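Gerniven Update Rebalances Village Shops and Adds Seasonal Storage

Matier, the studio responsible for the farming and trading game Gerniven, has released its second major update of the year. The update changes how village shops set their prices, adds a shared storage system for cooperative play, and corrects a long list of reported faults. It is free to all owners of the game on computer and will be offered on consoles once platform approval has been received.

The principal change concerns the market in Nelolus, the harbor town in which players sell most of their crops. Until now, each merchant paid a fixed price for each type of goods throughout a season. Under the new system, prices fall as a merchant's stock of an item grows and recover over several in-game days. Players who bring the same crop to the same counter every morning will therefore earn less than before, while those who divide their goods among merchants will earn slightly more. 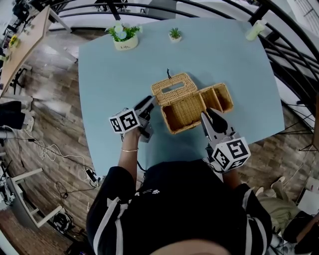
Will existing saved games work with the new price system?
Existing saves load normally, and the new prices take effect on the first morning after the update is installed. Goods already placed in a shipping crate are paid for at the old rate.

Dilani Mridha, lead designer at Matier, said the studio had reviewed player feedback over the spring and summer before settling on the final values. "The market was always meant to be a place where people made decisions," she said. "Too many players told us they had found one crop and one buyer and had stopped looking at anything else."

The studio tested the system with 200 players in a closed trial held in August. Early versions reduced prices too sharply for players in their first year, and a minimum price was added for all basic vegetables and grains as a result.

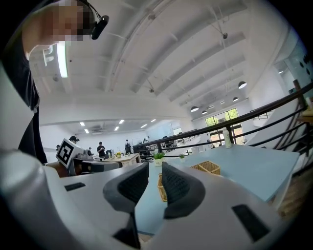 Page last updated: 17/09/2022

The second main feature is the storehouse, a building that may be placed on any farm with at least one barn. It holds 98 types of goods and can be opened by every member of a cooperative farm. The farm's owner may restrict access to certain shelves, and a ledger inside the door records each deposit and withdrawal. The storehouse costs 2643 coins to build and requires no special materials.

Goods kept in the storehouse spoil at half the normal rate in winter and at the normal rate in all other seasons. Fish and milk are excluded from the winter benefit. Matier has stated that a cold cellar, which would extend the benefit to those items, is under consideration for a later release.

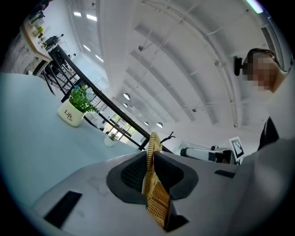
In use at the table.

Several changes have also been made to the game's characters. The miller, Wijesinghe, now keeps regular hours and may be visited at home in the evening once the player has completed the bridge repair. New dialogue has been written for the harvest supper, and two merchants who previously had no lines outside their shops will now attend town events.

Róisín Ní Chonaill, who leads writing on the project, said the additional scenes had been planned for the original release but were set aside for lack of time. "Wijesinghe had a full story on paper," she said. "Players met him only at the mill door, and they wrote to us asking what he did for the rest of the day."

The update also corrects a fault that caused animals to remain outside overnight when a gate was closed during rain, and another that prevented some controller users from selecting the last item in a shop menu. Loading times when entering Nelolus have been shortened. A complete list of corrections is available from the game's main menu under "News."
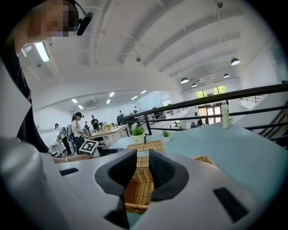 Known Issues and Support

Matier is aware that the storehouse ledger may display entries in the wrong order when more than one player deposits goods at the same moment. The goods themselves are not affected. A correction is being prepared.

Players using modifications that alter shop prices are advised to remove them before installing the update. Saves opened in the new version cannot be returned to the earlier one, and the studio recommends making a backup copy first. Reports may be submitted through the support form in the game's settings menu.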